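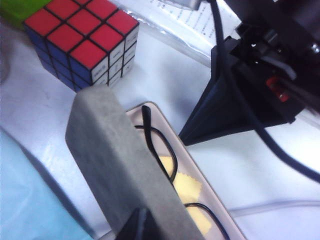
Cube, glasses case (open, as ever), white table

Home | Forums | Small Rooms | Desks & Tables | Search | Log in
Last updated: 23rd February

Thread: How much is allowed to live on a table before it stops being a table?

deskbound_hoa
Bought the white Cerholm in the January sale on the grounds that a plain white top would shame us into keeping it clear. It has been up for 34 days. I now own a plain white display plinth for a Rubik's cube.

The rule in our house was one item each. The cube is mine and I'm keeping it. The glasses case belongs to my other half, who maintains that a case with glasses in it is one item even when it's wide open and one arm is sticking out of the top. I maintain that an open case takes up twice the room of a shut one and should be charged accordingly.

Everything else drifted in afterwards. Looking for rulings, or failing that, a tray.
Hòa Hầu

pelmet
Nobody under this roof has seen our table top since the boiler went. You're doing well.

Tray, definitely. A tray turns mess into an arrangement. I have three and have never tidied anything.

gatelegged
Disagree about the tray. All a tray does is give you a second table to clear. We had one from Callell with nice little handles and it filled up by teatime, and after that you had to lift the whole lot to wipe underneath, so I stopped wiping underneath.

What's the "everything else"? You can't post on Small Rooms and be coy about it.

deskbound_hoa
Fine. Full confession.

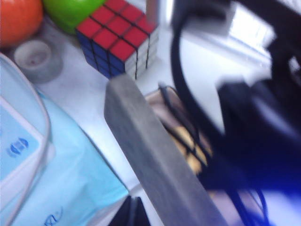 The drift: orange thing, green thing, small pale round thing, blue packet

The round ones came from a bowl, and the bowl has since gone to hold keys in the hall. The pale one I have moved from one end to the other several times without once asking what it's for. The blue packet is "going upstairs". It has been going upstairs for most of February.

pelmet
The blue packet lives there now. Put it on the council tax.

MrsTansy
I'd leave the orange and the green where they are. A white table with a bit of colour on it looks like somebody chose it. A white table with nothing on it looks like the dentist's.

gatelegged
It also shows every crumb, which is why I'd never have one. My sister-in-law has white everything and goes about with a cloth tucked in her waistband like a barman.

MrsTansy
Better to see the crumbs, surely? We had dark oak for years and I shudder.

gatelegged
I like to be spared.

flatpack_ken
Never mind the crumbs. Has anyone solved the cube?

deskbound_hoa
One whole red side at the last look, and I'd like it left like that. I've learned that you can do the sides that show and have the rest in a shocking state underneath, a bit like our spare room.

flatpack_ken
Then it isn't an ornament, it's unfinished work, and it should go in a drawer with the rest of the unfinished work.

deskbound_hoa
The drawer's full. Have you not been reading?

The real trouble is the glasses. Every time I put them back in the case and shut the lid, they're out again within the hour. Black frames, so at least they show up on the white. On the old brown sofa we sat on two pairs.

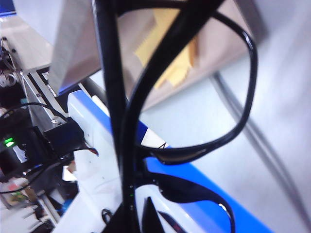
Uyên Lại
I'm the other half. They're out again because I need them to see with, and a shut case is no help to anybody trying to read the back of a packet. The case stays open so I can drop them in with one hand. I'd also point out that the cube does nothing for anyone's eyesight and has had the best spot since the table arrived.

pelmet
Oh, this is much better now there are two of you.

MrsTansy
With Uyên on this. Could you hang something on the wall beside it? Kiều do a narrow felt pocket, open at the top, and mine takes a pair of specs and a pen. It was 4 pounds in the market and hasn't fallen off yet.

gatelegged
Felt collects dust and then you rub the dust on your lenses. I'd get a shallow dish.

pelmet
A shallow dish is a tray.

gatelegged
It is not a tray.

Uyên Lại
We'll look at the felt thing. The blue packet has gone upstairs, by the way. I took it. It's on the landing.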